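Keeping Thai Basil, Curry Paste and Sticky Rice in Line

Thai food at home is mostly storage. The cooking takes ten minutes. Everything that leads up to it, and everything you have to do with the other half of the bunch afterward, takes the rest of your week.

Start with the basil, which sulks. Put it in the refrigerator and it goes black by morning out of spite. Trim the stems, stand them in a glass of water on the counter, and drape a plastic bag over the top like a bad hat. Change the water when it starts to look like pond. Cilantro gets the same glass but does live in the fridge, so you will own two glasses of leaves and have nothing to drink out of.

Lemongrass freezes beautifully. Cut off the woody top, bruise the bottom part with the back of a knife, and freeze it in lengths that fit your pot. Makrut lime leaves go in the freezer too, whole, in a flat bag with the air pressed out. Galangal should be sliced first. I once froze a whole root and later met it with a hacksaw.

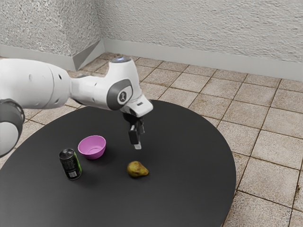 A white robotic arm over a round black table.

Curry paste, once opened, wants a clean spoon every time. I buy the big Vevstead tub because I am cheap, and I portion it the day I open it: a heaped tablespoon per lump, frozen on a lined tray, then tipped into a bag. Label the bag. Red paste and frozen tomato paste look alike at six in the evening, and the children will notice the difference before you do.

Do not shake the coconut milk if you mean to fry your paste in it. Let the can sit, spoon the thick part off the top, and cook that until you see oil at the edges. Some brands never separate however nicely you ask. Use a little plain oil and move on.

Sticky rice needs a soak of four hours, overnight if you remembered, which you did not. Warm water will get you there in two. Drain it well and steam it in a basket lined with cheesecloth, flipping the whole lump once halfway through. For two hungry people I weigh out 468 grams dry and regret nothing.

Fish sauce keeps for ages in a cupboard, but wipe the neck of the bottle and screw the cap down hard. My last one tipped over in the trunk of the car in March. The car still runs fine. I drive it with the windows open.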